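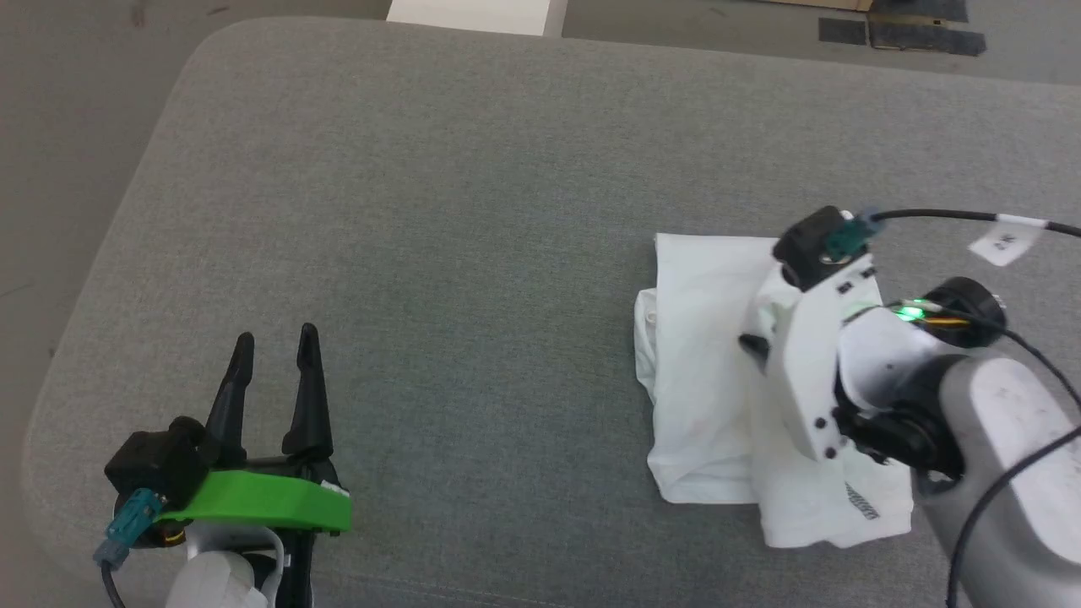
Figure 1. Right gripper resting on the test garment, left gripper clear of it, on the grey padded table.

Projects > Student reports > Kotel cell

Home Reports People Downloads Contact
Reading time: 3 minutes

Working rules for a two-armed folding cell

Igor Nowicki, project report, submitted May

1. What the project was for

The Kotel cell has two arms fixed at one padded table and is used for folding clothes. When I joined, the rules for using it were spread over a wall poster, two emails and whatever the last user remembered. My task was to write one set of rules, try it with other students and report on what had to change.

I started from the machine safety notes in our course pack and from the sheet left by the Ardeleanu group, who ran the cell before us. Their sheet covered stopping and starting well. It said very little about cables, labels or what may be on the table during a run.

2. The rules as they now stand

Table. One garment at a time. Tools, phones and spare parts stay off the padding.

Speed. Arm speed is capped at 200 mm per second whenever a person is inside the taped line. Outside it the operator may go up to 516, the highest setting we tested.

Contact. A gripper may press on cloth. It may not be driven into the padding — if the force reading goes over 20 newtons the run is stopped and logged as a fault.

Idle arm. The arm that is not working holds still with its fingers away from the cloth. In Figure 1 the left one has its fingers slightly apart and pointing towards the far edge, which meets the rule.

Cables. Every camera cable is checked by hand before the first run of the day. A cable may lie across an arm link if there is enough slack for the full turn of the joint. Labels go on the cable itself. Handwritten paper ones are allowed, but must be replaced when they can no longer be read.

Stopping. Either person present can stop a run and does not have to give a reason.

3. Trying them out

We logged 70 runs under the draft rules, using the Eko control program. Almost 20 of them broke a rule, mostly the cable check, which people skipped after lunch. I moved it to the top of the start sheet and added a box for initials.

The speed rule also caused arguments. Killus, the second program we tried, shows speed as a percentage, so the cap had to be worked out each time. A conversion table is now taped beside the screen.

4. Still open

The rules say nothing about two people working at the table together. The Wednesday group has asked for this, and the draft wording is in Appendix B. I would also like the force limit checked again with heavier cloth — all our runs used light garments.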